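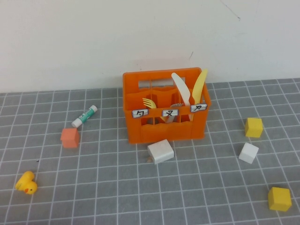 Ticket reopened by Dayana Pacheco, June 25, 2024. Status was "Resolved", which I dispute. The Arnero label printer at the Villen canteen still won't print anything outside plain English letters. The kitchen needs its labels in Chinese, and every one comes off the roll as a row of empty boxes. An orange cutlery caddy with 勺, 叉 and 刀 drawn by hand on little white labels does the job better than the printer has managed so far, and the pen didn't come with a support contract.

Steps I was told would fix it:

Restart the printer. Done twice. No change.

Reinstall the driver. Done. It now takes longer to print the same empty boxes.

Change the font in the Bustamante label editor. The characters look fine on screen and in the preview. They go wrong on paper only, so I don't see how the editor can be the culprit, but I tried 8 fonts anyway.

Reply from Orlando Villanueva, second line support:
Could you print the self-test page and tell me the code page? Hold the feed button until the light blinks.

Reply from Dayana Pacheco:
It says 1993. I can't tell if that is a code page, a part number or the year the firmware was written. Free memory is given as 93, no units.

Reply from Orlando Villanueva:
Thanks. It looks as though the printer is using its own built-in font and ignoring the one you picked. Please tick "Send text as graphics" under Advanced and print one label.

Reply from Dayana Pacheco:
Ticked. One label printed properly, the second came out half blank. The last update was supposed to have cured this as well, so please leave the ticket open until we've got through the new roll of 1000.

Status: Open, waiting on customer.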